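### 3.2 Holding times and data loss at municipal collection points

The survey covered household electronics handed in at the Guria and Paredes collection points. At both sites, items are weighed on arrival, given a paper tag and placed in one of 35 cages according to type. The tag records the date, the weight and the class of item, but not its age or condition. Age was therefore estimated from the date code on the main board where one could be read, following the method of Retamal and Villalba.

The sample consisted of 200 desktop computers. Laptops were left out, as most arrive with the battery already taken out and are handled under a separate contract. Screens were counted only when tied or taped to a computer. Of the full sample, 17 units had no readable date code and were dropped from the age analysis, though they were kept in the weight totals.

Holding time was defined as the number of days between the date on the tag and the date on which the cage was emptied. It varied more between sites than between seasons. At Guria, cages are emptied when full; at Paredes, they are emptied on a fixed round, whatever they contain. The second practice gives shorter holding times but raises transport cost per tonne, a point taken up in Section 4.

Storage drives were treated as a class of their own. A drive left inside a discarded computer carries two kinds of value: the metals in it and whatever the last owner left on it. Toledo has argued that the second kind discourages people from handing in old machines at all. Our interviews support this in part. Several respondents said that they had kept a computer in a cupboard for years for want of a safe way to clear it - none mentioned the value of the parts.

For each unit, we recorded whether a drive was present, how it was fixed (screws, rails or a plastic carrier) and whether it could be taken out without first removing another part. Fixing method matters for the cost model, as labour is charged by the minute.
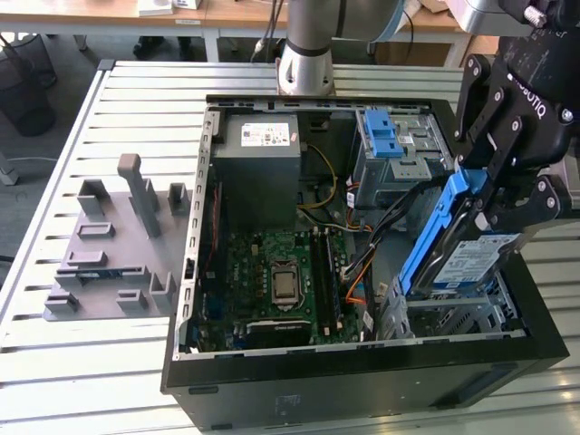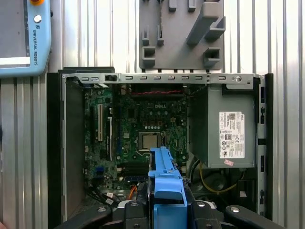
*Figure 8. Open desktop computer with its side panel removed; the green motherboard and grey power supply are exposed.*

Units with screwed drives took longer to process than those with carriers, and the gap widened with age. In older units, the screws were often of mixed types, which meant a change of tool part way through. Rails fell between the two. Where a cable had been glued at the connector, the unit was recorded as damaged and the time was not used.

The presence of a drive was not evenly spread across sites. Units from Paredes were more likely to arrive without one. Vergara and Kiều report a similar pattern for the Limus district and link it to the number of repair shops nearby, which take in old machines and pass on what they cannot sell. We could not test this directly, as the tags do not record who handed in the item. A revised tag with a field for this was brought into use at both sites in June, and the results will be reported separately.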